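Section 6. Tidying a small case with two arms

Use this section once both arms have been set up. The pen case job is a good first test of whether your machine is ready for household chores. A child does it without thinking. For a two-arm station it is still hard work, and you should expect failed tries.

1. Lay the case flat on the table with the lid open.
2. Keep other items clear of both grippers.
3. Start the Norkden program and select Small Items.
4. Stay within reach of the stop button until both arms are at rest.

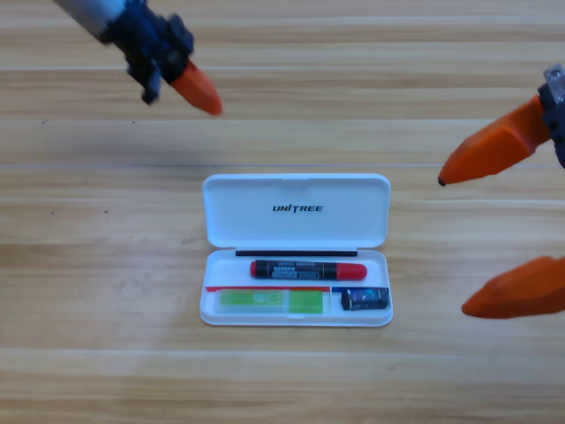
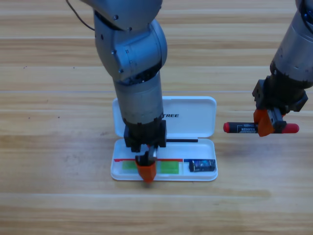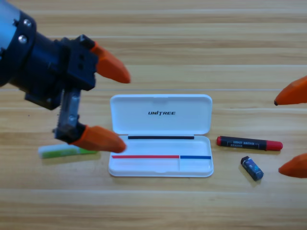 Case, marker and small items at different points in the job.

Flonard, November

5. If a part is dropped, press Pause before you reach in. Put it back on the table and press Resume.
6. After 2 failed grasps in a row, stop the run and check the fingertips for wear.

Note: Our Zarora test log holds 3,000 runs of this job. Of these, 1,181 needed a person to step in. Do not leave the station to work alone.

Caution: Keep hands, sleeves and hair away from the fingers while the arms have power.

Folding clothes, washing glassware and sorting mixed drawers are not supported in this release. For packing parts at a shop bench, see the Chraibi supplement.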